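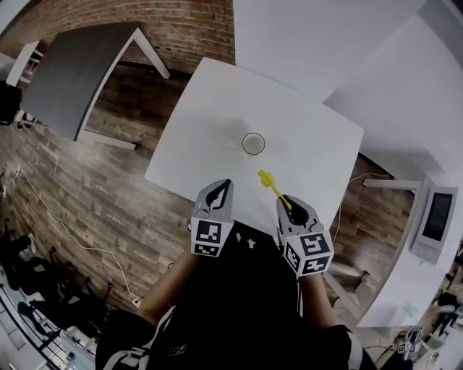

Figure 4. The Oser gripper in use at the Rana bench, with a marker cube below each finger and a clear glass on the table.

4.2 Setting up the Oser pair

We give rather more room to the upkeep of the grippers than papers of this kind usually do, and we hope the reader will be patient with us. When we began at Rana we had supposed that a hand-held gripper with no motors in it would more or less look after itself, and our first month of recordings taught us otherwise. Much of what follows was worked out at the bench with a screwdriver in one hand, and we would have been very glad to read it in someone else's paper before we started.

The Oser is used in pairs, one gripper to each hand. The operator squeezes to close the fingers and lets go to open them, and the software, Desto, works out the position of each finger from the printed markers and the video. Everything downstream depends on those markers being where Desto thinks they are. A cube that has turned a little on its mount will still be found quite happily in every image, and the recording will look perfectly healthy until someone tries to replay it on the Pudis arm and the fingers arrive beside the cup instead of around it. In our early sets we lost 21 recordings in just this way.

Setting up therefore starts with the cubes. We loosen both, seat them against the shoulder of the mount, and tighten them in turn, a little on one side and a little on the other, as one would with the wheel of a car. The screws want to be firm but no more; the mounts are printed parts and the thread gives way sooner than one expects (we keep a small bag of spares in the drawer under the bench). With the cubes seated, the operator opens and closes the gripper 30 times over a plain part of the table while Desto records the distance between the fingers. If the closed distance wanders by more than a millimetre over the run, we take the cubes off and begin again.

The camera comes next. Its lens is very wide, so a thumbprint near the middle does far more harm than one might think, softening the fingertips exactly where we most need to see them. We wipe it with a dry lens cloth, never with the spirit used for the table, and then check that both fingers and the table between them can be seen with the gripper held at working height. The cable is led away from the gripper with enough slack for the operator to turn the wrist fully in both directions. We used to tie it down neatly and close to the body. It looked splendid, and it pulled the connector half out every time somebody reached across the table.

4.3 Choice of bench objects for the daily check

Each session opens with a short check using ordinary small items. We tried machined blocks first, and they were too kind to us: a worn pad will hold a square block for a long while after it has stopped holding anything thin. Cups, spoons and other things with slender handles find the fault much earlier. The yellow spoon has become the favourite, partly because its colour stands out so well against a white table and partly because a smooth plastic handle begins to twist between the pads as soon as the rubber has glazed over.

The check itself is simple enough. The operator takes the spoon near the end of its handle, lowers the bowl into a small white cup, holds it there for a slow breath, and lifts it out again. The other gripper is kept close by, pointed at the cup, so that both cameras have the spoon in view and Desto can compare the two. When the two estimates of the handle disagree, we look at the cubes first, the lenses second and the clocks last. We have followed that order from the beginning and have had little reason to change it.

A clear glass is also kept on the bench. It plays no part in the measurement of the fingers, but it is awkward to see from overhead, little more than a dark ring on a white table, and we like our operators to get used to judging its height before they are asked to pour or stack anything. New operators usually come down on it too early. After an afternoon they do not.
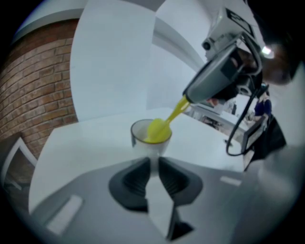
4.4 Wear, cleaning and repair

The black finger pads are the part of the Oser that wears fastest, and happily they are also the cheapest. Dust from the table settles between the ribs, and with it a fine film from the hands of everybody who has picked the gripper up by the wrong end. We brush the ribs out at the close of each session and wash the pads in warm water with a drop of washing-up liquid at the end of the week, leaving them to dry overnight on a towel. Alcohol cleans them more quickly, but our first set went hard and shiny under it, and we stopped.

Over the period reported here we replaced pads 13 times across both grippers. A fresh pad should not be trusted straight away. It grips so strongly at first that the spoon tends to come along with the finger when the operator lets go, and the release times in those recordings are noticeably late. We now run 38 open-and-close cycles on a folded cloth before a new pad is used for data, and the late releases have become rare enough that we no longer mark them by hand.

Two repairs deserve a word. The first concerned the pivot of the left finger on the older gripper, which had become loose and let the tip drop slightly when pointed downwards. We fitted a thin washer and repeated the whole set-up of Section 4.2, cubes and all. It is tempting to skip the cubes after so small a job; we skipped them once and had to throw away a morning's work. The second was a camera bracket with a crack too fine to see, found only when one of us pressed on the camera and felt it move. Bracket and camera are now pressed gently with a fingertip before every session, and the result is written in the bench notebook next to the pad change dates.

Recordings made between a failed check and the repair that followed it were left out of the training set for Pudis. They are kept in a separate folder, together with the notebook pages, and may be useful to readers who wish to study how tracking error grows as a gripper wears.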